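Equipment Plan and Budget for a Two-Gripper Handling Station
Final report, Group 3
Kenna Mowat, Somtochukwu Obi, Kelechi Chukwu
Supervisor: Kayode Oyelaran
February 2026

1. Background

The automation lab wants a station where students can collect demonstrations of simple handling tasks: passing a part from one gripper to another, opening a bag, lining up a plug with a socket. Our group was asked to plan the purchase. We were not asked to build the station or to train anything with the data. The result is a list of what to buy, what to borrow, what to leave for next year, and what it all costs.

The budget was fixed before we started, at $2,961. This has to cover hardware, spare parts, storage and shipping. Software is not included, and the lab already has a computer that can be used for recording.

We worked on the plan for one semester. Kelechi handled quotes and shipping, Somtochukwu Obi did the trials and wrote up the wear results, and Kenna kept the spreadsheet and wrote most of this report.

2. What the station has to do

We talked to the two courses that will use the station and wrote down their needs. After removing duplicates we were left with these requirements:

Two hand-held grippers that can be used at the same time by one person or by two people facing each other.
A camera on each gripper with a wide enough view to see its own fingertips and the other gripper.
Fingertips that can be changed without sending the gripper back to the supplier.
A full set of spares for one academic year.
Everything must fit in one lockable cabinet when not in use.

The lab also asked for force sensing. We priced it and it would have used more than the whole budget, so it is listed in section 7 as a later purchase.

3. Suppliers

We asked three suppliers for quotes. All prices were given in writing and are valid until May.

Malovham sells a complete pair of grippers with cameras already mounted. It was the easiest option and the most expensive. Their quote for the pair alone was over our limit, and they do not sell the fingertips separately. A worn tip means replacing the whole finger.

Flurkbridge sells the grippers without cameras. The price was low, but the delivery time was quoted as "to be confirmed" three times in a row. Kelechi called twice and got the same answer. We could not plan a course around that.

Sitompul sells the gripper body, the fingers, the fingertips and the camera mount as separate items. The total is in between the other two. Their drawings are open to customers, so the lab can print replacement covers on its own machines. We borrowed a demonstration pair from them for the trials in section 4.

4. Trials with the loan pair

The trials had two goals. The first was to find out how fast the fingertips wear, as this decides how many spares to buy. The second was to see if the station could use a table we already have.

For wear, we ran a simple pick and hand-over task with a small plastic block. One person picked the block up, passed it to the other gripper, and put it down. We did 211 hand-overs over several lab sessions and checked the tips after each session. The tips kept their shape, but the gripping face became smoother and the block began to slip near the end. Dropping the block was not counted as wear unless the tip was marked.

We also found that most of the bad recordings were not caused by wear at all. They happened when the two people closed their grippers at slightly different heights. We solved this by starting each session with a short alignment check: both grippers closed, tips pointing at each other, held for a few seconds. It takes very little time and it gave us a clear view at the start of each recording to compare against. 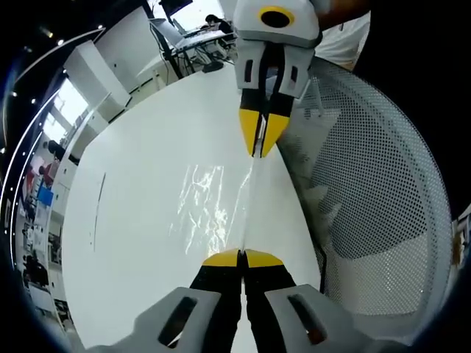

Fingertips are the only part we expect to replace regularly, so they take up more of the budget than their size suggests. Sitompul sells them in pairs, and a pair costs much less than a finger. Color turned out to matter when choosing between the versions on offer. With yellow tips on black fingers, it is easy to see where the finger ends and the tip begins, and the line where the two closed tips meet is easy to find as well. Against a white table the black fingers stand out even more. We therefore priced the yellow version for every spare set, although the plain one is slightly cheaper.

The table itself is a weaker point. Its surface is glossy, and the overhead lights leave a patch of bright, streaky reflections in the middle of it, close to where most of the work takes place. We considered a new table with a matte top, but this would have cost as much as one gripper. A matte mat does the same job for a small amount. We added one to the list and left the table out.

5. Recommended purchase

The plan below uses Sitompul for everything that attaches to a gripper and Dinulberg for general supplies, since the lab already has an account there.

Gripper bodies with fingers, one pair
Camera mounts, one pair
Wide-angle cameras, one pair
Fingertips, yellow, 13 pairs
Matte table mat, one
Cables and strain relief
Lockable storage insert for the existing cabinet
Shipping and handling

The number of fingertip pairs comes from the wear trial and the number of student groups expected in the first year. We took the point where slipping began, divided the expected number of hand-overs by it, and added a small margin. If more groups sign up, this is the first line that will need to change.

The strain relief was a late addition. On the loan pair, the camera cable was pulled sideways every time someone turned their wrist, and we had to reconnect it more than once. The parts are cheap and should be ordered together with the grippers.

With all lines included, the plan comes in just under the limit. There is no reserve beyond the fingertip margin. We discussed this with our supervisor, who preferred a full set of spares to a cash reserve that might be taken back at the end of the year.

6. Schedule

The order should be placed before the quotes run out in May. Delivery from Sitompul was quoted as six weeks for the bodies and two weeks for everything else. We suggest ordering the mat and the storage insert first, so the cabinet is ready when the grippers arrive. The loan pair goes back once the new ones have been checked.

Somtochukwu Ogunleye from the lab staff has agreed to receive the parts and do the first check. A one-page checklist is attached as Appendix B.

7. Left for later

Force sensing in the fingers. Worth having, but not possible this year.

A second pair of grippers. Both courses want to run on the same afternoon, and with one pair they will have to share. A booking sheet will do for now.

Printed covers. The lab can make these from the supplier's drawings, but we did not have time to test which plastic holds up best.

8. Problems and limits

Our wear trial used one kind of block. Rough or sharp parts will wear the tips faster, and we have no numbers for that. The same two people did most of the hand-overs, so new students may be harder on the equipment than we were.

The shipping cost is an estimate for one combined delivery. If the order is split the way we suggest in section 6, Sitompul may charge twice for its share — Kelechi has asked and is waiting for a reply. The spreadsheet has a separate row for this, and the total should be updated before anyone signs the order.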